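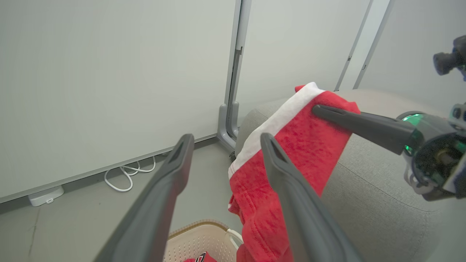
Laundry is still the slow one

Jun 24, 2024

Two-arm machines have been picking up towels in labs for well over a decade. The open question for anyone buying or building one is whether they can do it at a rate and with a failure count that a household or a small commercial laundry would put up with. Three groups published new numbers this spring, and the results are mixed enough to go through one at a time.

Wusent has the largest test. Its report covers 441 attempts at a single chore: take a towel or a piece of clothing off a chair, sofa arm or bed, and put it in a basket on the floor. Of those, 312 were finished with no human help. That comes to a little under 71 percent. An attempt was scored as failed if any part of the item was left hanging over the rim after the arms had backed away, which is a stricter rule than the company used in January. The January figures should not be set beside these in the same table, although the press summary does so.

The failures are more useful than the headline. The largest group came from grasping two things at once, usually the towel and a fold of the upholstery cover under it. A parallel gripper with long, narrow fingers can slide under a loose edge easily enough, but the same shape will pinch whatever lies behind the edge. Wusent's fix is procedural: one arm holds the cloth against the furniture while the other takes a corner, lifts slightly, and checks that the load on the wrist matches a towel. The check adds several seconds to each pick. With it switched off, the machine was faster and pulled a slipcover halfway off a couch on more than one run.

The second group of failures was at the basket. Cloth that leaves the sofa cleanly can still swing, catch on the rim and hang there. Open-lattice baskets gave more trouble than solid ones, with fingertips occasionally entering the holes on the way down. Wusent now releases from higher up and accepts a messier pile. For dirty laundry that is a fair trade. For clean laundry it is not, and the report leaves clean laundry out.

Eltbridge went at the problem from the shop floor. Its trial ran at a contract linen service, where the items are all of one kind and the lighting never changes. The task was feeding hand towels, one at a time, from a bin to the infeed belt of a folding machine. Over 1000 towels the system needed a person to step in around 3 times per hundred, mostly for double picks. Eltbridge calls this production-ready. The site's own shift log, printed as an appendix, shows that the manual station beside it moved more than twice as many towels per hour, and that the person staffing it was also the one clearing the robot's jams. The labor saving in the trial was therefore close to zero. It could become positive if one attendant covered several cells, but that arrangement was not tested.

Sowa's paper is the smallest and the most careful. It looks only at perception: given a view from a camera on the wrist, can the software tell where one piece of cloth ends and the next begins? On plain fabrics in strong colors, against a neutral background, it does well. On white towels over white sheets it drops sharply, and a contrasting border stripe helps more than any change the authors made to the model. They suggest that early commercial users simply buy linen with a stripe. This is sound advice and costs very little, though it says something about where the field is.

Some points for readers who have asked whether to wait or buy.

Picking up single items from furniture works often enough to demonstrate and too seldom to leave alone. A failure rate near 30 percent means the owner checks the room afterward, and checking takes about as long as doing the job.

Sorting was outside the scope of all three reports. So were pockets, socks and anything wet. Wet cloth weighs more, clings to itself and defeats the load check described above unless the threshold is reset.

Speed claims need a second look. Wusent quotes pick time from first contact to release, leaving out travel and the pause while the arms plan. Eltbridge quotes towels per hour including stoppages, the figure a plant manager would want. Sowa gives no speed at all.

Reset cost is rarely stated. During testing someone has to put the towel back on the sofa after each run, and two of the three reports do not say whether it was put back the same way. A towel laid in nearly the same folds every time is a much easier towel.

Dravard has said it will publish a home trial later in the year, in occupied apartments, with the residents doing the scoring. We will cover it when the raw tables are available.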